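Flasham table set — README

Toy kitchen things on a white tabletop. Notes on the objects, how they get put out and what goes wrong with the labels. Written fast, will tidy in October. Questions to Zdislava Polák or me (Ctibor Oravec).

Same table throughout, ketchup bottle on its plate in all three:

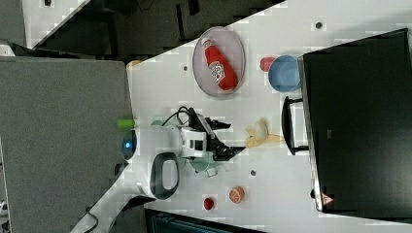
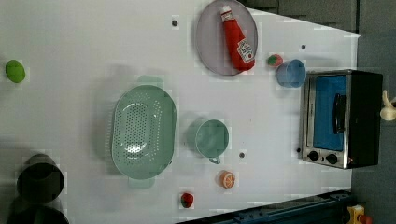
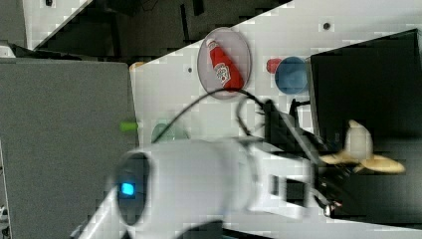 Maxence Masson wrote back on the draft that "plate with ketchup" should be one label and not two, and that he'd lost most of a morning on it. Alasdair Rankin disagrees, says the bottle leaves the plate in half the layouts and then what do you call it. Going with Alasdair for now. Plate and bottle stay separate, "on" goes in the relation column.

What's in it

1115 layout records, one row each. 78 object names. 9 of those names are marked old, don't use them for new rows. Columns: layout, object, color, relation, near, note. Tab separated, no quotes.

Objects, the ones people ask about

ketchup — red bottle, white label. Lying down counts as "on plate" as long as any part of it is over the rim.
plate — gray, goes toward lilac or pink depending on the light. Color column says gray, always. Please stop writing lilac.
small red thing by the blue one — file calls it tomato. Hatice Kocabaş has it as strawberry in her rows, both are accepted, merge before counting.
blue — "cup" in the older rows, "bowl" in the newer. Same item as far as the file goes. Use bowl.
banana — yellow. Write "banana, peeled" when the pale part shows.
green — cup and colander are seperate names. Color is mint for both. Bright green small stuff goes under "green, other" unless you're sure.
oven — toaster oven, two knobs. Door state goes in note, open or shut. Leave blank if you can't tell.

Putting the table out

Plate first, then bottle on it. Red and blue next to each other, near the plate. Oven on the far side from the carpet. Everything else wherever, but not stacked unless the layout sheet says stacked. No real food. Wipe the top between sessions, the Pešek spray is fine, the other one leaves a film and things slide.

Known problems

"left" and "right" are from whoever typed the row. Zdislava is redoing these against the table edge. Until then don't trust "near" plus a side.
Numix export drops the haček in names. Harmless but ugly.
2 layouts have no plate at all and still say "on plate". Left in, flagged in note.
Some rows say "tomatoe". Search for both.

Changes

Split plate and ketchup back into two names.
Took out "dish" — it was being used for plate, bowl and colander all at once.
Old Zekside names moved to the bottom of the object list.

To do: photos of the colander on its own, and a decent name for the green ones. If you add an object, add it to the list in the same go, otherwise the check fails and Alasdair gets the mail.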